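Why Does a White Board Look So White? A Children's Guide to Light, Dark and Everything on the Table

By Laurinda Vieira

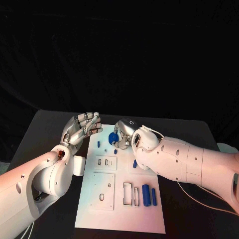
Have you ever put a clean sheet of paper down on a dark table and noticed how it seems to jump up at you? It is only paper, the very same paper that was in the drawer a minute ago, and yet all of a sudden it looks brighter than anything else in the room. I have been fond of this little puzzle ever since I was seven, when my grandmother used to roll out her pastry on a pale board set on a nearly black kitchen table, and I would sit underneath wondering why the board glowed and the table didn't. Neither of them was switched on, after all!

So let us have a proper think about it together, and then we'll try a few things out. You won't need anything special, just bits and pieces from around the house.

Where does the light go?

Light comes from somewhere. It might come from the sun, or a lamp, or the bulb in the fridge that comes on when you go looking for cheese. It travels in straight lines, terribly fast, until it bumps into something. When it bumps into a thing, some of it bounces off again, and some of it gets soaked up. If a bit of the bounced light lands in your eye, you see the thing. That is really what seeing is – catching light that has bounced.

White things are very good at bouncing. Nearly all the light that falls on a white plate or a white board comes straight off again in every direction, rather like lots and lots of tiny balls thrown at a wall. Dark things are good at soaking up. Most of the light that lands on a black jumper goes into the jumper and stays there, and only a little comes back to you.

And where does the soaked-up light end up, I hear you ask? It turns into warmth. If you have ever worn a black T-shirt in the sunshine you will know about this already, and so will your shoulders.

Your eyes like to compare

Now comes the part I find most interesting. Your eyes and your brain don't measure light the way a ruler measures a pencil. They compare. They look at one thing, and then at whatever is next to it, and they decide which of the two is brighter. A grey sock beside a black shoe looks quite pale. Put the same sock on a snowy step and it looks rather grubby, poor thing, even if it has just come out of the wash.

We call this difference between light and dark "contrast". Lots of contrast means the two are very different, like a white board on a dark table. Not much contrast means they are nearly the same, like a white cup on a white tablecloth. (My brother once knocked over a whole jug of milk for exactly that reason, or so he told our mother.)

Contrast is useful in all sorts of ways. The words in your reading book are dark and the page is light, so the letters are easy to pick out. Road markings are white on dark tarmac so that drivers can find them at night. And people who sew will often put something dark under a white thread, to help them see where it is going.

Why black cloth is blacker than a black table

You might think black is black and there's an end to it, but there are lots of different blacks, and you can find them in your own home if you go hunting.

Have a look at something smooth and dark, such as a polished shoe or the screen of a television when it's off. You will probably find a shiny patch on it somewhere. That is light bouncing off the smooth surface, all in one direction, like a ball off a hard floor.

Now have a look at something dark and made of cloth. Cloth is full of threads, and between the threads are thousands of tiny gaps. Light wanders into the gaps, bumps about from one thread to the next, gets a bit weaker every time, and hardly any of it finds its way out. Velvet is best of all at this. Its little hairs stand up like grass in a field, and the light gets thoroughly lost in them.

This is why people hang up black cloth in theatres and at puppet shows. It gives your eyes very little to look at, and so they go to whatever is in front of it instead. If the cloth hangs in folds you may still spot the folds, though. The bits that lean towards the light are a touch paler, and the bits that dip away are darker, and that is how you can tell a hanging cloth from a flat painted wall.

Try it yourself: the two paper squares

You will need a sheet of white paper, a sheet of black paper and some grey paper (the inside of a cereal box will do if you haven't got any grey). Ask a grown-up to help with the cutting.

Cut 2 small squares from the grey paper, both the same size. Lay the white sheet and the black sheet side by side on a table. Put one grey square in the middle of each. Then take a step back and look at both together for 30 seconds.

Does one of the squares seem lighter than the other? Most people say that the one on the black paper does. Slide them together until they touch and you will see that they match perfectly well. Your eyes weren't being silly, they were only comparing, just as they always do.

Try it yourself: the disappearing button

Collect 3 buttons, one white, one black and one of any colour you like. Put them on a white plate and stand at the far end of the room. Which one is easiest to see? Now move them on to a dark scarf and go back to your place. I expect you'll have changed your mind!

If you have a torch, draw the curtains and shine it at the plate and then at the scarf. Look at the wall behind you as you do it. The white plate throws quite a lot of light back into the room, and the scarf hardly any.

Words to remember

Reflect: to bounce light back.

Absorb: to soak light up.

Contrast: how different a light thing and a dark thing look when they are next to each other.

Something to do at teatime

When your plate is put in front of you, see what colour it is and what colour the food is. Mashed potato on a white plate is very hard to see the edges of, and peas are very easy. If you were choosing plates for a café that sold nothing but rice pudding, what colour would you pick? I'd have dark blue ones, I think, with plenty of jam.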